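A Soprano in a Narrow Room
2 Feb 2020

Awuor Swai rehearses before most of her audience is awake. Her new recital program, Nimri, runs 80 minutes without an intermission and is scored for soprano, harmonium and string trio.
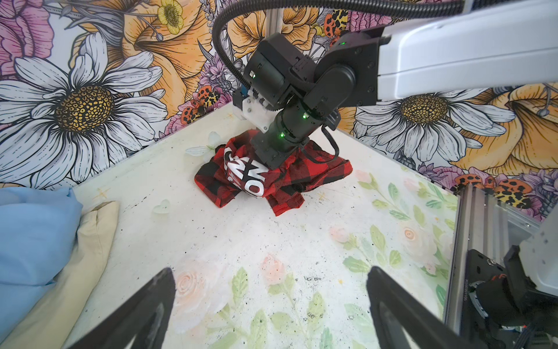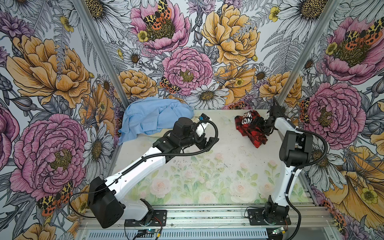
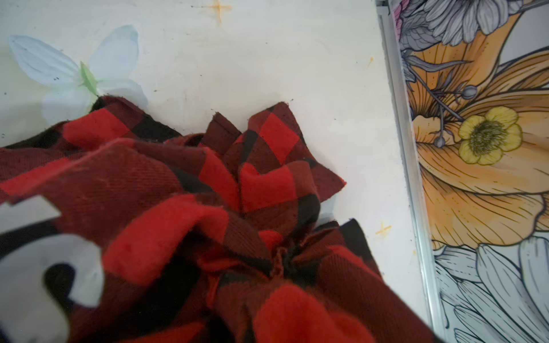
The program opens with Plekard, a song cycle in a low register. Swai transposed it down a whole step – the original key placed too many long vowels on the break in her voice. The trio plays without vibrato until the fourth song, where the cello takes over the harmonium's drone.

Malteteo Hall seats 367 and has a short decay, so consonants arrive early and soft endings are easily lost. Swai stands well back from the lip of the stage and uses no microphone.

The second half is a single work, Fellidex, lasting 45 minutes. The tempo markings are strict, but the rests are left to the singer. In February she will perform it with the harmonium lid closed, which removes some of the reed noise. Tickets are $30 at the door.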